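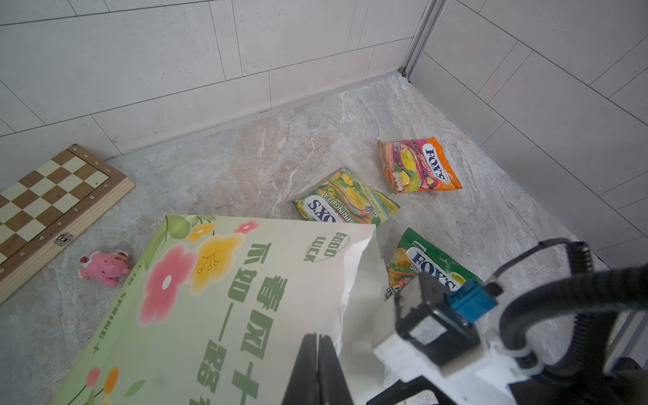

I have started learning Turkish at the age of (mumble) and it is all the fault of the man who runs the dry cleaner's. Bülent Yazıcı has been pressing my good coat for years, and in all that time I had never managed more than hello and thank you in his language, both of them badly. Then one wet afternoon he taught me the word for chess, which is satranç, and I went home saying it over and over like a child with a new whistle. I love a word you can go and point at. There's a folding wooden board down on the marbly floor at home, dark brown and cream squares with the little letters printed along the edge, and for a week I couldn't go past it without muttering at it. The letters were handy too, as I'd been told to practise the alphabet and a to h is a perfectly respectable start. Turkish has more than that, of course. It has a c that sounds like our j, and a ç that sounds like ch, and an i without a dot which I can only produce if I've just been told bad news.

So now I'm at it properly. I do 40 minutes most mornings, before the post comes, with a pot of tea and a squared notebook (I tried lined and my writing went everywhere). I began with one of those phone apps and got very cross with it. It wanted me to say that the duck was drinking milk. I have no ducks! I wanted to ask Bülent if he could do anything with a zip. In the end I bought a second-hand course book with somebody else's pencil all over it, and whoever they were, they gave up at chapter six, so from there on I was by myself.

The grammar is a strange and lovely thing. You take your little word and stick bits on the end, and then more bits on those, and by the time you've finished you have a whole sentence with no gaps in it. Ev is a house, evim is my house, evimde is in my house. I got as far as evimdeyim, I am in my house, and said it aloud in my house, and was as pleased as if I'd put up a shelf.

What I can't do is listen. I can read a page slowly and get the gist, but when anyone speaks at a normal speed it goes by like a train I was meant to be on. Ita Horgan, who learnt Italian at night school and is now unbearable in restaurants, told me to put the radio on and not try to understand it, just have it there while I peel things. I've been doing that for a month or so. Last Thursday I caught the word for tomorrow and the word for rain, and dropped a potato.

Speaking is another matter again. I practised one sentence for two whole days, walking round the park with my lips moving, and then went in and asked Bülent if my coat would be ready on Saturday. He answered me in Turkish! A long answer too, with what I think was a joke in it. I said evet, which is yes, and left, and I still don't know what I agreed to. The coat was ready, anyway.

I've filled 21 pages of the notebook now and I'm allowing myself a proper dictionary when I reach 100. The plan for July is to get through the past tense and to learn how to talk on the phone, which frightens me in English, never mind anything else. If any of you have got past this stage with a language, do tell me what you listened to. Songs are fine, but nothing too fast please, and if it's a podcast I'd like one where they leave a bit of a pause.

Oh, and Ita wants me to say that she isn't unbearable, she just likes to order for the table.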